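Notes on the Carrasco wetland

Feb 3, 2024

I went back to the Carrasco marsh in January, after staying away for most of two years. I used to walk there every week when I lived on the east side of town. Now it takes two buses, and I kept finding reasons to put it off.

The marsh is what is left of a much larger one. Horacio Leiva, who grew up on the farm next to it, told me the water used to come up to the road every spring and stay until early summer. Then the ditches went in, and most of the land was turned over to hay. What remains is 916 acres, and a good part of that is dry by the end of August.

People tend to think of a marsh as land that is waiting to be used for something. I thought that way too for a long time. But a marsh does a lot of work. It holds rainwater back and lets it out slowly, so the creek below it doesn't rise all at once. Mud and fertilizer from the fields settle out among the reeds before they reach the creek. And the wet soil keeps carbon in the ground, in the form of dead plants that never fully rot. When you drain the soil, air gets in, the rot starts up again, and the carbon goes back out.

Two years ago the county agreed to block seven of the old ditches at the north end. The job was small. They used earth and some timber, and it was done before the ground froze. I was against it at the time, mostly for selfish reasons. The path I liked best ran along the third ditch, and I knew it would be under water.

It is under water. You now have to go around by the Sketell gate, which adds half an hour. I wore the wrong boots and turned back once before I found the new way in.

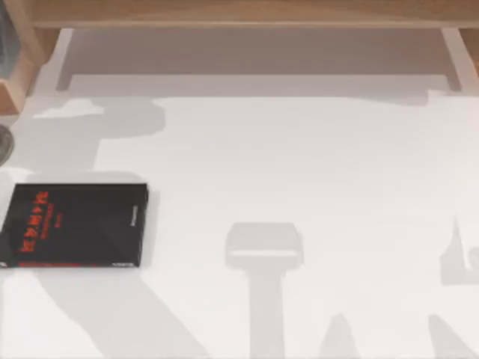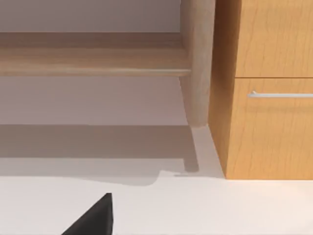
The north end looks different from how I remember it. The hay grass has mostly gone, and there are sedges and cattails where it used to be. The willows along the old ditch line are dying back from having their roots wet all year. Some people who live nearby are unhappy about the willows. Hortensia Tapia has a house on the rise and has looked at those trees for thirty years, and I can see her point. Dead willows are not pretty. Woodpeckers like them, though, and I heard two while I was standing there.

I also saw a lot more ducks than I expected. Most were mallards, with a few teal keeping to the far side. Obinna Amadi does the bird survey and he says that in a hard winter they move down to the reservoir anyway, so one mild January doesn't say much. He wants five more years before he'll call it a change. I think he is being too careful, but he is the one who is out there at six in the morning.

The part I still wonder about is the south end. Nothing has been done there, and the main drain still runs straight through it to the creek. Blocking it would wet the back field of a working farm, and the farmer would need to be paid for that. I have heard the figure of 800 dollars an acre per year, and I have also heard that he would never take it. I don't know him, so I won't guess.

There is a hearing on the south end next month. If you live in the area and have had water in your basement, it would be worth going and saying so. Most of the people who speak at these things are either birdwatchers or farmers, and the folks downstream don't often show up. Femi Balogun is keeping a list of houses on the lower creek that have flooded, and he would like to hear from anyone who isn't on it.

I plan to go back in the spring to listen for frogs. The chorus frogs had gone quiet in the last few years I was walking there, and I'd like to know if they are back. I will take better boots, and I'll start from the Sketell gate this time.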